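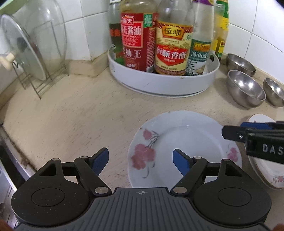 Keeping Plates and Bowls in a Small Kitchen

My kitchen in Clundden has only one cabinet for dishes, so I had to learn how to store them well. I share my habits with you.

Put the everyday plates at the height of your elbow. Heavy things on a high shelf are tiring, and sooner or later one of them falls.

Between porcelain plates with a painted flower I lay a paper napkin. The foot of each plate is rough and it scratches the decoration of the one under it. Coffee filters are also good for this — they are round already.

Let the dishes dry fully before you stack them. I leave mine on a towel until after dinner.

Steel bowls go one inside the other, the biggest at the bottom. If two of them are stuck, put cold water in the inner bowl and stand the outer one in warm water. After a short wait, turn them softly and they come apart.

My neighbor Demetrius Pennington keeps his bowls on a plate, so he can pull out the whole stack at once. I copied this from him in August.

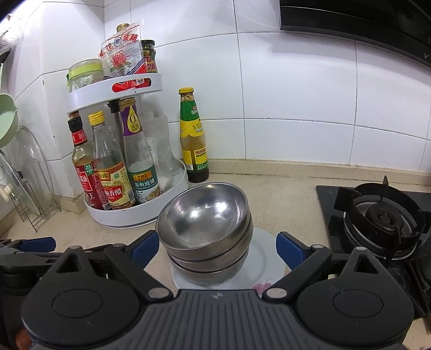 Can I put porcelain with a gold edge in the microwave?
Please keep it out. The metal in the edge can make sparks, and the gold turns dark. Warm the food in a plain glass dish and move it to the plate after.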